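Search the site
Search

Teaching by hand at the Gitley workshop

Since February the Gitley team has been recording two-armed tasks for the Jestenix project. An operator sits beside the booth and moves a pair of small leader arms, and the arms inside the booth copy them. Joint positions and camera footage are saved together. Each recording is one attempt at one task, and most last under a minute.

The dish rack is the task we have spent longest on. Cups have to be handled on both tiers, and the two grippers often end up working close together on the lower one. Joni Kallio, who runs the recording sessions, has asked operators to slow down at that point and keep the elbows wide.

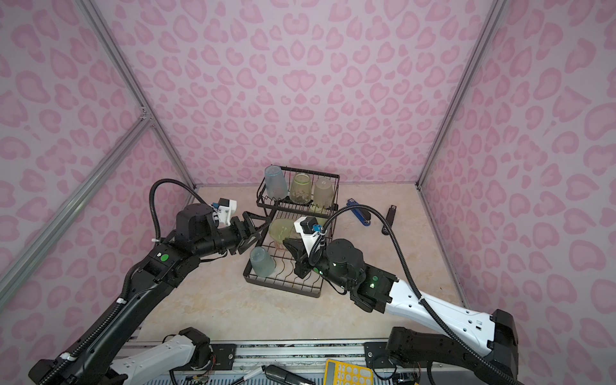
Reading time: 2 min

We now have about 4,000 recordings across all tasks. Of the last batch of 105 cup recordings, 44 were thrown out, mostly for dropped cups or for an operator pausing too long in the middle of a move. Translucent cups are still the hardest to judge over the camera feed — several operators have asked to look straight into the booth as they work, and for now the answer is no. The policy will only have the cameras to go on.

New operators get 30 practice attempts before anything they do is kept. If you would like to try a session, speak to Joni or put your name on the sheet by the Rantala bench. Morning slots are easier to get. The stapler task comes next, once the Ferasari gripper pads have been fitted.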